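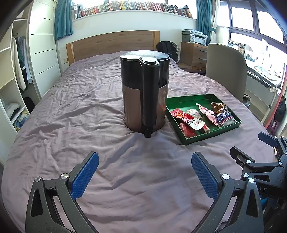 12 March 2023

Rain until mid-afternoon, then flat gray. Stayed in and did the inventory of the spare room that I have been putting off since September. Sanne De Smet arrives at the end of the month and will have the room for 13 nights, so the kettle, the snacks and the bedding all need to be settled before I go back to work on the Prungate drawings.

Kettle first. It stood on the bed with the snack tray while I thought about where the two should live. The duvet is too soft to set anything on, and the kettle sinks a little at the base. Not a place to fill it or switch it on. The candidates were the top of the chest of drawers (printer is there), the long shelf over the bed (books, and I don't want boiling water over anyone's head), or a separate small table. I measured for the table. Between the drawers and the door there is room for one with a top 387 mm wide, no more, if the lowest drawer is still to open fully. The old plant stand from the hall fits that with a little to spare. Wiped it down, one leg needs a felt pad.

Descaled the kettle afterward in the kitchen. Citric acid, one heaped spoon to half fill, boil, leave for 20 minutes, rinse, boil clean water twice and discard. The deposit on the floor of it was thin and came off on the first pass. The lid button is stiffer than it was last year. I put no oil on it, being so close to the water. Lid opens on the second press most times. Must tell Sanne.

Timed it for reference, cold tap to cutoff, full: 202 seconds. Last year's figure is on the back page of the old notebook and I could not find the old notebook. Juniper has it, or it went out with the Vatusness box.

Tray. The dark green one is the right size for the stand only if it goes lengthwise and overhangs at the back. Ugly but stable. I would like to keep tray and kettle together, so that a person who wakes at four in the morning with jet lag can manage without coming downstairs and starting Obi barking. The dog had one such night when Hollis was here and was useless for two days.

Contents of the tray are what is left from Anika Haverford's parcel plus what Trinity brought back. Went through the lot for dates and ingredients. Sanne does not eat sesame, and I can't read half of these. Procedure: pick up the packet, find the ingredients panel, photograph it, run it through the translator on the phone, write the result on a strip of masking tape, stick the tape on the back. Slow. The glossy packets are the worst because the panel folds over on itself and the phone gets confused by the creases. Flattening them against the duvet helped somewhat.

Results, such as they are. The red packet with the little cartoon face is marked no sesame, subject to the translator being any good. The pink wrapper is sweet and I have put it down as fine. The brown patterned bag I could not resolve at all, the translator gave me "old street fragrance" and stopped, so it goes to the kitchen for us. The small red stick went with it. Anika can tell me what they are when she calls.

Two took longer than the rest.

The red pouch with the noodle-like strips on it. Bold black characters on the lower part, white ones near the top. Translator offered three different names on three attempts, and one of them was a kind of belt. Chili oil is very likely in it and chili oil often means sesame. Excluded without further work. I will eat it.

The navy and silver one with the Cyrillic. There is an EAC mark near the top, and the panel is dense, very small type. I had the magnifier out for this. Sugar and milk powder are easy enough to pick out, and then a long run of additives by number. The warning about traces is usually the last line before the storage temperature, and that is where I looked: nuts, peanut, nothing I could identify as sesame. My Russian is thirty years old. Marked with a question mark on the tape, and I will ask Hollis, whose grandmother's language it was.
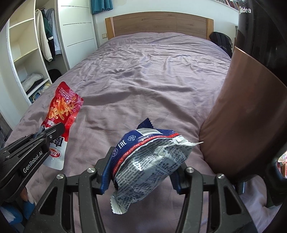
Bedding and remaining items

Duvet cover is the mauve one. It creases badly whatever I do. Washed at 40 it comes out looking as it does now, and the iron makes a difference for one evening. I tried the steam setting on a corner and gave up. The gray set is smoother but has the mend in it. Decision: leave mauve on, wash once more the day before, hang it over the banister and pull the seams straight while damp.

Headboard: tightened the bolts on both sides, quarter turn each. It had been knocking the wall. No knocking now when I sit down hard on the edge. Will check again after a week.

Curtains are due a wash too, the teal shows dust along the hems. Left for next weekend.

Shelf. Books packed end to end, over 3 meters if you laid the lot out flat, and I am uneasy about the load in the middle. Put a straightedge under it and the sag is small, perhaps the same as when I put it up. Took nothing down. The Ollix brackets were the cheap ones and I should have bought the other kind.

Backpack on the bed is Juniper's. Asked her by text to collect it. She answered with a thumbs-up, so I expect it to be there in April.

Printer: still out of black. Move to the study, or leave it and let Sanne print her tickets on it. Leave it. Buy black.

Supper was rice and the rest of the cabbage. Opened the brown bag afterward in the kitchen. Some kind of fried dough, very hard, quite good.

To buy: felt pads, citric acid, black cartridge, two mugs that match.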